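Miltar Tableware Records

Data card and read-me for the Miltar set of household tableware records, version 14.

What is in the set

The Miltar set holds 1270 records of everyday bowls, plates, cups and serving dishes kept in private homes. Each record covers one piece or one matching group of pieces. A record gives the shape, the size, the body material if known, the type of decoration, any maker's mark, and a short free-text note from the owner.

Of the 1270 records, 1108 are complete. The others lack at least one required field, most often the base width. They are kept in the main file and have the value "part" in the status column. If you only want full records, filter on status = full.

The set was put together for people who catalog ordinary household goods: local museums, house clearance firms, and students writing about domestic life. It does not cover studio pottery, restaurant ware or glass.

Files

records.csv: the main file, one row per record
marks.csv: maker's marks, joined to the main file by record_id
decor_terms.txt: the list of allowed decoration terms
changes.txt: what was changed in each version
notes_long.txt: owner notes over 700 characters, which are cut short in the main file

All files are UTF-8 with Unix line endings. The field separator is a comma. Text fields are always quoted, even when empty. Earlier versions used a semicolon, so scripts written for version 9 or before will need a small change.

Main columns

record_id: the letters MT and a number. Numbers are not reused when a record is withdrawn, so there are gaps.
form: bowl, plate, cup, saucer, dish, jug, lidded, other
group_size: number of pieces covered by the record
rim_mm: outside width at the rim, in millimeters, at the widest point
base_mm: width of the foot or base
height_mm: height without lid
body: earthenware, stoneware, bone china, porcelain, melamine, enamel, unknown
decor: one or more terms from decor_terms.txt, joined by a plus sign
decor_place: inside, rim, outside, base, all over
status: full or part
source: imow or surdu (see below)

Where a group has pieces of different sizes, the measurements are for the largest one. The other sizes go in the owner note. We know this makes nested sets hard to search by size, and a separate table for them is planned.

Decoration terms

The term "floral" is used for any flower pattern, printed or painted. Use "floral-spray" only when stems and leaves are clearly part of the pattern. Color is not part of the term. It goes in its own column, decor_color, with up to three plain color words. Pink, mauve and peach are three different values in that column, and contributors do not always agree on which one applies. Treat them as one group if your work depends on color counts.

Pieces with flowers on the outer wall and a plain interior are coded floral with decor_place = outside. A pale bowl with a pink flower print on its side would be entered that way.

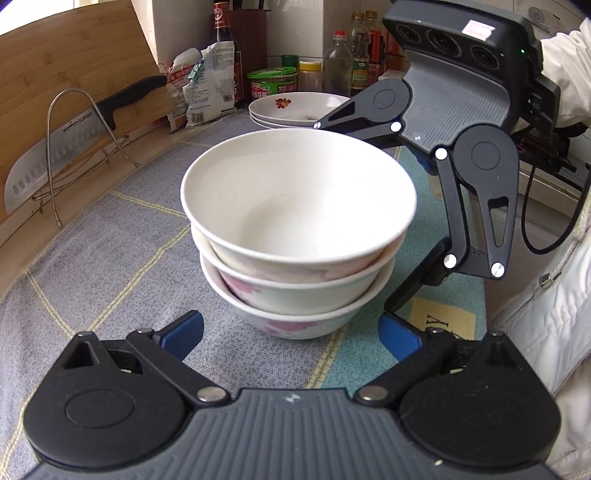 Page last changed: December, version 14

Sources

Records come from two places. The Imow records were entered by owners through a web form and checked afterward for missing units and impossible sizes. The Surdu records were typed from paper cards made during a house contents survey. The paper cards gave sizes in inches, and these were converted and rounded to the nearest 5 mm. The Imow sizes are not rounded. Do not compare fine size differences between the two sources.

The body column is weaker than it looks. Most owners can tell melamine from china, but many were not sure about earthenware and stoneware. Where the owner left the field blank we entered "unknown" and did not guess from the note.

Known problems

Saucers are under-recorded. Many owners entered a cup and saucer as one piece with form = cup.
Chips and cracks were only recorded in the Imow form. An empty condition field in a Surdu record does not mean the piece is sound.
Some marks in marks.csv were read from worn bases. Doubtful letters are shown with a question mark.
Dates of manufacture are the owner's own belief and have not been checked.

Loading the data

The files open in any spreadsheet program. Set record_id to text on import. The Catetex catalog tool can read records.csv directly, but it drops the decor_place column unless extra fields are turned on in its import settings.

License and corrections

The records may be used and shared for any purpose with credit to the Miltar set. Owner notes have had names and street addresses taken out. If you find one we missed, report the record_id through the corrections form and it will be removed from the next version. Corrections to sizes should say how the piece was measured.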